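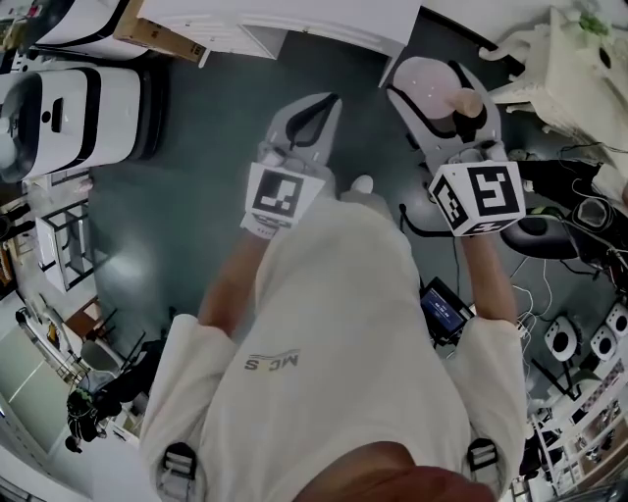 Musdale 30 Garden Kneeler and Seat
Mon 20 May, by the Simiyu shop desk

The Musdale 30 is a folding kneeler that turns over to make a low seat. It suits weeding, planting out and any other job done close to the ground.

The frame is steel with a green powder coat. The side rails stand high enough to push up on, and they become the legs when you flip it. The pad is 5 cm thick and wipes clean with a damp cloth. We don't recommend leaving it out all winter - the coating copes with rain, but the foam will soak up water if the cover gets nicked.

To fold, lift the pad and press both catches. It then hangs on an ordinary shed hook. Delivered assembled, with a tool pouch that fixes to either side. The pouch takes a trowel, a hand fork and a pair of secateurs.

Guarantee: 3 years on the frame, one on the pad. Spare pads are sold separately and also fit the older Sultano model. The wide version is out of stock until August.

Comments

temum_allotment: Had the Sultano before this. Catches are stiffer on the new one but it doesn't wobble.

plot9: Does the pouch come off for washing?

Simiyu shop desk: Yes, two press studs. Cool hand wash only.

greenbean: Good height for me, bit low for my husband as a seat. Pad is comfy.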